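surunbridge-home-pickup: equipment planning notes and data card

Status: draft, open for comments
Last edited: 19th July
Maintainer: Corey Stubbs
Cost sheet: Kasun Rathnayake

What this is

A small set of home recordings made with hand-held grippers, plus the spreadsheet we are using to decide what to buy for the next round. The recordings are in clips/, the spreadsheet is in budget/. If you only came for the data, skip to the section on contents. If you came to approve a purchase, please read the whole thing, including the parts where I argue against it.

Why there is a budget in a data card

The last proposal asked for two robot arms, a mobile base and a service plan before anyone had shown that our recordings could train anything. I voted no then and I would vote no again. The vendor decks all show a clean white table with one cup on it. Our homes don't look like that, and I want the people signing the order to look at the clips first and the quotes second.

Contents

452 clips from homes in the Surunbridge area, collected in May. Each clip is one attempt at one short household task: moving small things from a tray, folding a cloth, putting toys away, clearing a nightstand. A clip folder holds the video, a gripper width track, a pose track and a one-line note from the operator. 37 clips have a broken pose track. They are listed in bad_pose.txt and have been left in the set. Please don't quietly drop them and then report a success rate on the rest.

Bedrooms turned out to be the slowest rooms to record in and the ones I'd plan the money around. Soft surfaces move under whatever you put on them. Patterned bedding is hard on the tracker, or so we suspect; the broken clips lean that way but the set is too small to say.
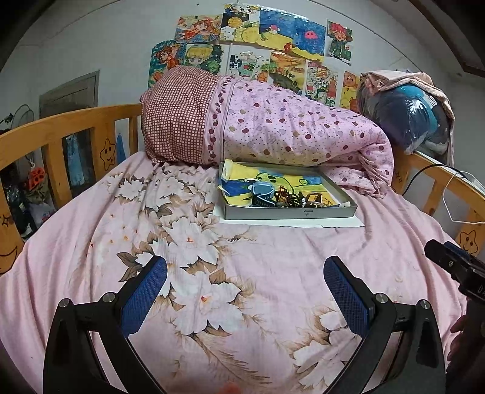
So when a quote promises "ready for domestic use," ask which domestic use. I asked Treloar and got back a link to the same video I had already watched. Traneck at least sent a parts list with wear items on it, and that is why their line in the spreadsheet has more detail than the others. It should not be read as an endorsement.

What we have

3 hand-held grippers, shared. One has a finger joint that sticks and should be treated as a spare.
Two charging docks.
One laptop for transfers, old, slow, fine.

What has been requested

Two more hand-held grippers. I support this. Sharing costs us more time in driving than the units cost in money.
Replacement grip pads. Support. They are consumables and were left out of the first budget entirely. The price we were given is 839 for the full stock order, shipping not included. Kasun has asked whether we can take half now.
Lumia annotation seats, yearly. Undecided. The trial was pleasant, but we labeled more clips in the plain text tool during the same stretch. The renewal terms are also vague about what happens to exports if we leave.
One robot arm, Treloar. Against, for this cycle. See below.

The arm

The argument for it is that recordings without a robot to test on are just recordings. Fair enough. But the quote covers the arm and a controller. It does not cover the mount, the fingers that would have to match our hand-held ones, a safety review of the room, or the person who will spend weeks getting it running. I added rows for all of these and left the cells blank, as we have no real figures for any of them. A blank cell is not a zero. Someone summed the column that way in the last version and the total got passed around.

My counter-proposal is to borrow or rent time on an arm once the matching fingers exist, run a held-out set of the bedroom and kitchen clips, and come back with the numbers. If it does badly we will have spent very little to learn that.

Known gaps

Few kitchens. Hardly any night lighting. Operators were all right-handed. Homes were volunteered by people who know us, so they are not a sample of anything. Homes also contain personal belongings; check the consent column before using any still outside the project.

Changing the spreadsheet

Edit budget/plan.csv directly and put the source of the price in the notes column. Verbal quotes go in as blank. Kasun checks the rows before each meeting. Rows with no source get removed.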